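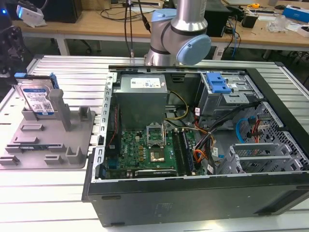 Lecture 7: Planning when the parts fight back

Notes by Phyllis Ackroyd. Read before lab; I will know.

Last week the planner was happy. It had a symbol called drive, a symbol called bay, and an action called insert, and it produced a plan in 98 milliseconds. The plan was correct in the sense that a grocery list is dinner. Today we look at what sits between the symbol and the metal.

Our stack has three layers. Talby picks the order of actions. Yan estimates where things are. Jistlow closes the loop on the arm, and is the only one of the three that can break something.

7.1 Give the planner preconditions it can check

A tower on its side with the panel off is full of loose geometry. Cables curl over the board and across the openings. If your precondition for insert is "bay is clear," somebody has to compute "clear," and a straight line through a wire bundle will look fine to any collision checker that only knows about the case. Add cables as inflated volumes and live with the lost workspace.

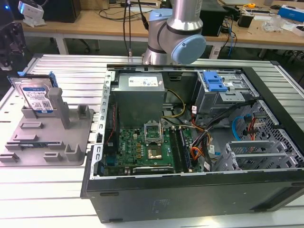
Fig. 7.2. Tower open side up, with the fixture tray to its left. A drive stands in the back holder.

The fixture is where Yan earns its keep. We know the tray's geometry from the print file, so we fit the whole tray once and read off the slot poses. Students who fit each slot separately get several opinions about one piece of plastic.

7.2 Two cameras, two frames, one argument

The fixed camera is good for deciding what to do. The wrist camera is good for finding out you were wrong. Close to the part, the fingers take up half the view and bright metal washes out the rest, so mask the gripper and clamp exposure before you run any edge fitting. Hand-eye calibration goes stale every time a bracket screw is touched. Log it.
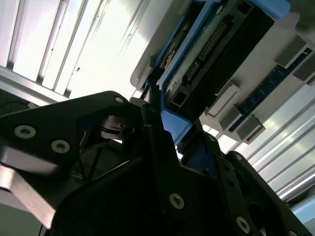
Why not run the wrist camera all the way to contact?
Because the contact point is usually hidden by the finger making it. Hand over to force control while you can still see an edge.

In Jistlow the handover is a state, with its own timeout. We use 800 ms. If force hasn't risen by then, back off and ask Yan again. Do not push harder. Everyone pushes harder.

7.3 Slots

A slot with thick walls forgives a little sideways error and almost no tilt. Align tilt first, then search in the plane, then press. Control runs at 200 Hz for the search and 400 Hz for the press.

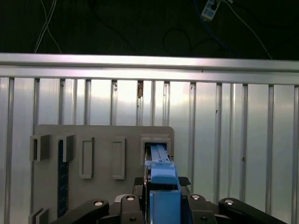
Image: Cloron course archive

Insert needs an effect your code can test. "Gripper opened" is a poor one. Use final depth along the slot axis plus a light tug, and let Talby replan on either failing.

For lab: write insert and its inverse, and tell me why the inverse is harder. One page.

Comments

mbrandt: Is the tug before or after opening the fingers?
P. Ackroyd: Before. Think about it for a second.
kite_77: The 800 ms timeout fires on every run for me.
P. Ackroyd: Then you are stopping short of the part. Check the tool offset.

Related
Lecture 6: Symbols and their discontents
Lab 4: Calibrating twice
Lecture 8: Recovering without starting over

Home | Syllabus | Notes | Labs | Back to top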